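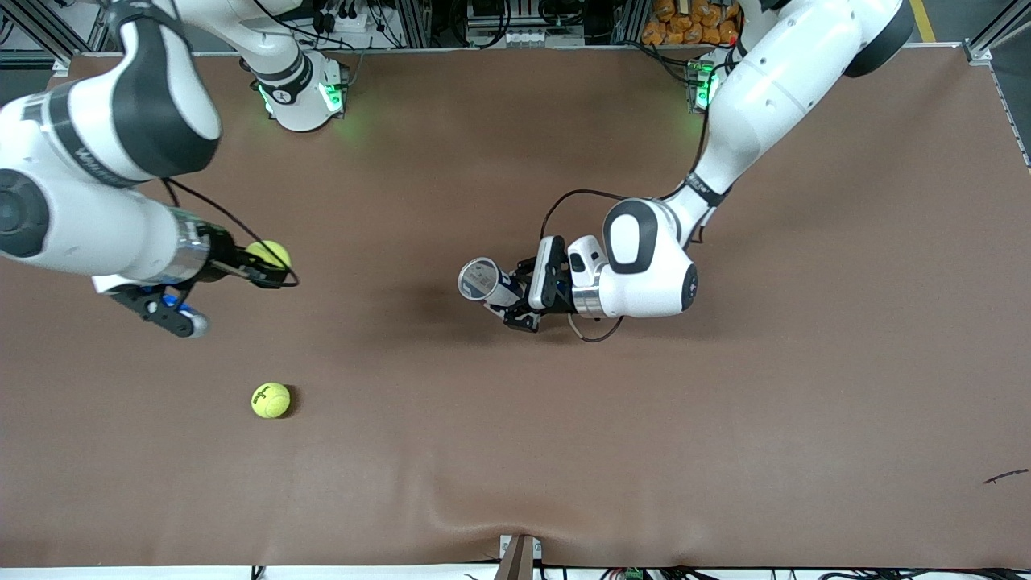 Second preview of the Bomonitz songs tonight and the house was better than I feared. We sold 116 seats, up from 75 at the first one, and the balcony stayed closed again. I am writing this late, with my tea going cold. The thing I keep thinking about is the look of the second half. I want it plain, the brown of kraft paper laid over a big table, creased where it gets pinched near the edge, and no other color behind the singers. The blue wash we have now makes everyone look ill.

Ayantu Ejigu sang the ferry number a half step lower and it suits her. She had asked for it since September and I kept saying no. I was wrong about that. The low notes carried to the back row, where I sat for most of the first half with my notebook. She wants the piano alone under the last verse, without the cello. I said we would try it tomorrow at 4 and decide then.

The running order still has a hole in it after the Bragança medley. People clap, the lights go down, and then we wait while the two stools are brought on. I timed it at 43 seconds. I think the fix is to have the stools set from the start and let the medley work around them. The other way is to give the pianist 8 bars to play in the dark, but he has enough to learn.

Pendthorpe called before the show. They will take us for a week if we can get it down to one act with no break. That means losing four songs, and I can name three of them already. The fourth would have to be the waltz or the letter song. I like the waltz more, but the letter song gets the laugh.

Went for soup afterward with the band at the place next to the Stultenell. Talked mostly about parking. The bass player has to leave by ten tomorrow, so the encore may go without him.

Need to call the printer in the morning. The program has two song titles the wrong way around.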